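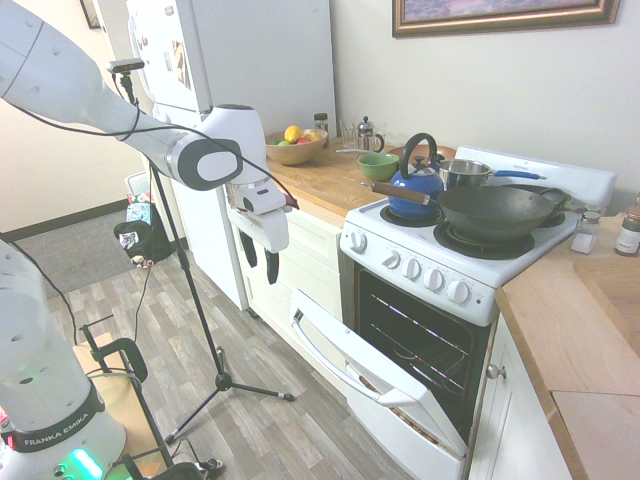

## Der Zettel am Kühlschrank

Meine Schwester hat den Zettel im Juli geschrieben und mit einem Magneten festgemacht, zwischen die anderen Papiere. Darauf stand nur: »Hefe füttern, bis ich zurück bin.« Dann ist sie mit dem Frühbus nach Lanov gefahren.

Ich verstand nichts von Hefe. In unserem Haus hat immer sie gebacken, so wie vorher die Mutter, und ich habe gegessen und das Geschirr getrocknet. Das Glas stand im unteren Fach, mit einem Tuch und einem Gummiband. Wenn man das Tuch hob, roch es nach Apfel und ein wenig nach Keller.

Am ersten Abend gab ich ihm zu viel Mehl. Am zweiten Abend vergaß ich es. Am dritten rief ich sie an, aber die Verbindung nach Lanov ist schlecht, ich hörte nur ihren Atem und einen Zug.

»Lebt es?«, fragte sie.

»Es bewegt sich nicht.«

»Das ist keine Antwort«, sagte sie, und dann war die Leitung tot.

Ich ging also zu der Nachbarin im Erdgeschoss, die früher bei der Bäckerei Hukura gearbeitet hat. Sie erzählte mir, dass sie dort in einer Nacht bis zu 800 Brote geformt haben und dass sie noch heute um drei Uhr aufwacht, ohne Wecker. Sie steckte den Finger in das Glas, leckte ihn ab und sah lange zur Decke.

»Zu kalt«, sagte sie. »Und beleidigt.«

Sie schrieb mir auf ein Stück Papier, was ich tun soll: die Hälfte weg, 200 Gramm Mehl, ebenso viel Wasser, warm wie eine Hand. Ich fragte, wessen Hand. Sie nahm meine, drückte sie und sagte, meine nicht.

In dieser Nacht blieb ich in der Küche sitzen. Der Kühlschrank brummte, auf der Straße fuhr der letzte Wagen der Wäscherei Ruddock vorbei, und ich las die Papiere an der Tür, die ich jeden Tag sehe und nie gelesen hatte. Eine Rechnung vom Zahnarzt. Ein Rezept in der Schrift der Mutter, mit einem Fettfleck auf dem Wort »Salz«. Und ganz unten, halb verdeckt, die Zusage für eine Wohnung in Lanov, auf den Namen meiner Schwester, ab Herbst.

Ich las die Zusage zweimal. Dann hängte ich sie wieder unter den Magneten, genau so schief, wie sie gewesen war.

Gegen vier Uhr stieg im Glas eine Blase auf, und nach einer Weile noch eine. Der Teig hob sich langsam an der Wand des Glases, und das Tuch bekam einen kleinen Bauch. Ich holte ein zweites Glas aus dem Schrank, wusch es und trocknete es gut ab. Als es hell wurde, rief ich wieder an.

»Lebt es?«, fragte sie.

»Ja«, sagte ich. »Ich habe es geteilt. Eines kannst du mitnehmen.«

Sie schwieg, und diesmal war die Leitung in Ordnung. Ich hörte, wie sie sich irgendwo hinsetzte.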